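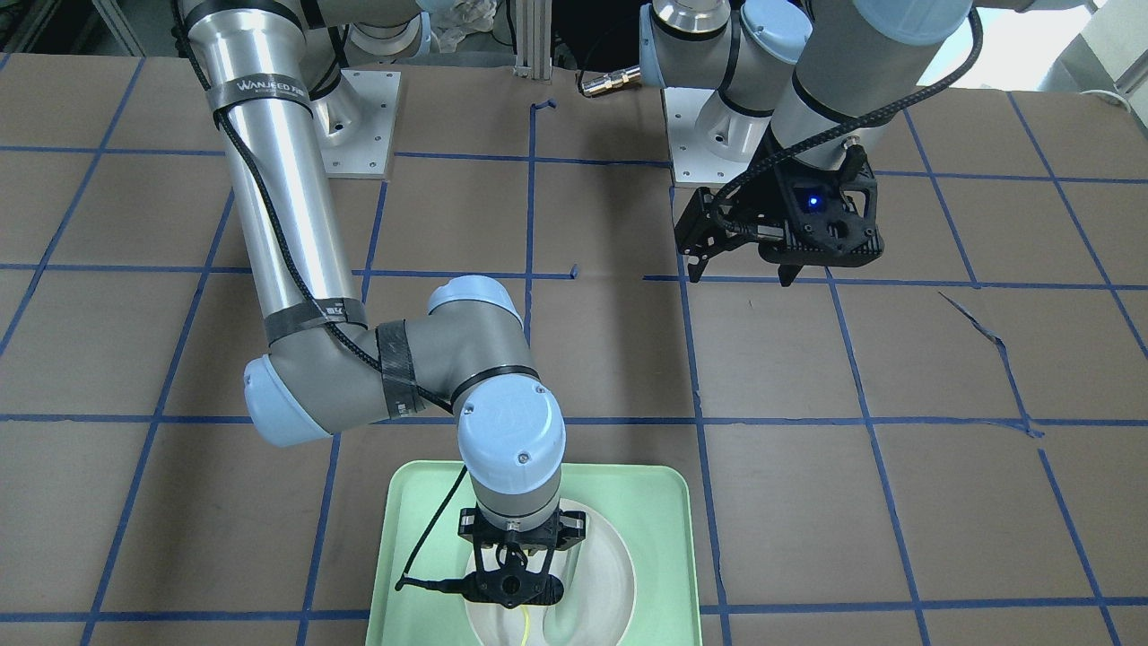
Photo: Sellden shop floor

Platemton Community Boards > Work and Trades > Two arms on the kitting bench, six months in

mintray
Our plant put a two-armed robot on the kitting bench back in January, and folks here keep asking how it's going, so I'll try to be fair to it. The bench is brown paper with blue painter's tape in squares, the dish sits in the green tray, and the yellow cord goes in the dish. I used to do 505 of those a shift, and my thumbs knew it! Now I keep the trays coming and fix whatever lands crooked. My hands feel better. I do miss the chatting, though (there were four of us along that bench, and now it's me).

old_spooler
Glad about your thumbs, truly, but where did the other three go? That's the part I'd want in the first post.

mintray
Fair enough. Two went over to the Trunine line and one took early retirement. No layoffs so far.

jbird116
"So far" is doing a lot of work there, friend. We had the same promise at Jaunzems and the temps were gone by summer.

lathe_lady
I'll disagree a little with jbird, kindly. Ours got me off nights and into a setup job with a raise, and I'd never have asked for it myself. But get the training hours in writing, because mine shrank twice.

old_spooler
Did the raise come with the new job, or did you have to push?

lathe_lady
Pushed. Took two meetings and a lot of coffee.

mintray
Okay, I'm asking about training hours tomorrow. Will report back.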